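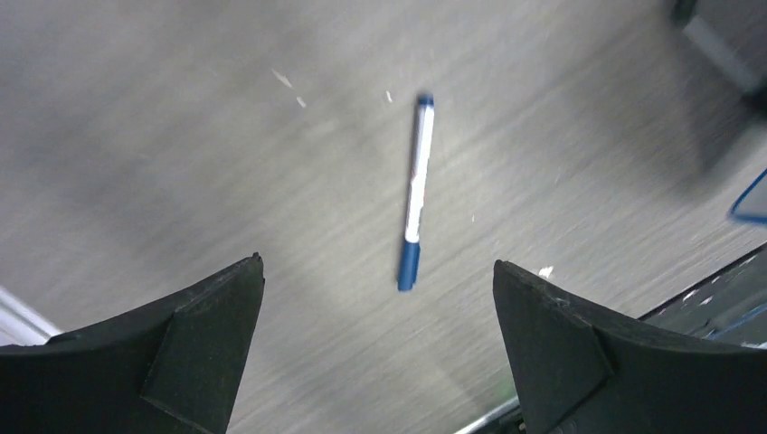

May, gripper trial, second session

Levelport wrist kit (gripper plus wrist camera), on loan from Soltness until the end of the month. Idrisa did the mounting yesterday, I took over this morning at 8:40. Firmware as shipped. I have left the default finger pads on so we can compare with the Martens unit on equal terms.

Test object for today is the slim white marker with the dark blue cap. It is a fair stand-in for the narrow parts on the Jatalex job and we have plenty of them.

Setup notes:
Calibration took 2 tries. The first one finished without an error, but the overlay was off to one side, so I threw it out. The manual says to run it with the room lights on and the blinds down. Did that the second time and it was fine.
Exposure is locked at 900. On auto it hunts whenever the fingers come into view.
The detector is set to ignore small things on the surface. There are pale flecks scattered near the marker and the stock threshold kept proposing grasps on them. Wipe the surface before the next run anyway.

Run 1 is 100 picks, marker turned by hand between picks. Log is saved as run 772 because the counter carries on from whatever Soltness did with the unit before us. Idrisa, please don't reset it, their support asks for the run number.

Remarks so far. The approach is slow but steady. The grasp point comes out nearer the cap than I would choose, and there is a setting for bias along the long axis that I haven't touched yet. The pause before closing is annoying and I can't find it in the menus. Asked Soltness, waiting to hear back.

The software license is per arm, renewed yearly. The quote covers one arm only. Need a price for two before this goes any further.

To do:
Repeat run 1 with the axis bias changed
Same marker on the Martens unit, same lighting
Check cable slack at full wrist rotation, it looked tight to me
Return box is under the bench, keep the foam

E. Morgan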